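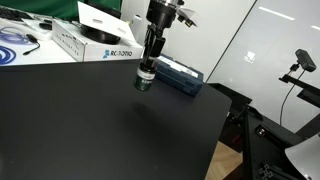

About the Poltomside Workshop

We are a shared workshop in Bramholm, open to all people who like to build robots and machines in their free time. We started with 10 members, one bench and a soldering iron. Today we are 18 members, and every one of us has a key.

Our main project at this time is called Fomus. It is a handling station, and its task is simple to say: take a small container from a black table, hold it upright and put it down again. To do this in a reliable way is much more difficult than we believed. We have written 188 pages of notes about it, and they stay on the shelf for everybody to read.

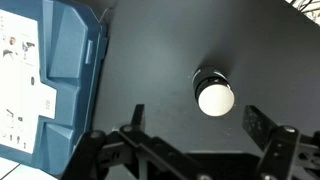
The gripper open, with the capped container just beyond the fingers.

We work on Fomus in the evenings, usually from seven o'clock. One group takes care of the gripper and its linkages, another group writes the software. The camera pictures are recorded at 1080 lines, and we keep all of them, also from the bad evenings. New members begin often with the second program, Arnaud — it sorts our recordings and is a good place to learn.

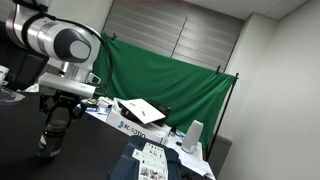
Holding the bottle upright over the black table.

You do not need to be an engineer to join us. We ask only that you clean your place after work and write down what you have changed. Visitors are welcome every month except December, when the building is closed. Please send us a message before you come, so that a member can open the door for you.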